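Email this
Print this page
Shares 34 | Comments 2

From the blue table
6 December 2018

I promised in the last newsletter that I'd finally sort out the work table, and I'm pleased (and slightly smug) to report that I've made a start. Anyone who came to the Jotora room in November will remember the state of it. You couldn't put a mug down without moving three boxes first, and then you had to find somewhere to put those.

My plan was to take everything off, wipe down the blue top and only put back what we use. Lovely plan! I gave myself 90 minutes. What happened, of course, is that I opened things, read the backs of packets, untangled one cable, gave up on the rest of the cables and then fancied a drink.
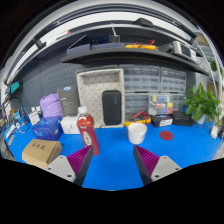 I've decided the boxes are my real weakness. I can't throw away a good box. A brown cardboard one is always going to be useful for posting something, and a nice dark one feels too smart for the recycling, so they sit there on the table waiting for a job. Ander in the unit next door has the same trouble and has offered to swap, which I don't think is how decluttering works, but I said yes anyway. If you've got a parcel to send before Christmas, please come and help yourself before you go and buy one.

Bags are nearly as bad. The purple one has been squashed in among the boxes for so long I'd stopped seeing it. I'm keeping it, it's a cheerful colour and it folds up small when it's asked nicely.

The drinks are another matter. We've been getting a few different things in for the tea break, and the red one in the plastic bottle is doing better than I expected. I'd have walked straight past it in the shop, but I do like a drink that looks like it means business, and it's a good bottle too, easy to hold, with a proper screw cap so you can have half now and half later. Please put the cap back on. I'm saying that with love. One knocked bottle of red anything and we'll be mopping until the new year.

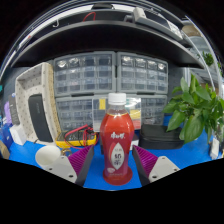 The little drawers are next on my list and I'm looking forward to those far more than I should be. I do love a small drawer. You can see a bit of what's inside, which ought to mean you never open the wrong one, and yet I open the wrong one every single time. I've bought 500 sticky labels from Olach and I intend to use them, so if you have strong feelings about what goes where, tell me before I get going with the pen.

Cups, last of all. Leclerc are dropping off another sleeve of the white ones, so there'll be plenty, but do write your name on yours and hang on to it for the afternoon.

Print | Email | 2 comments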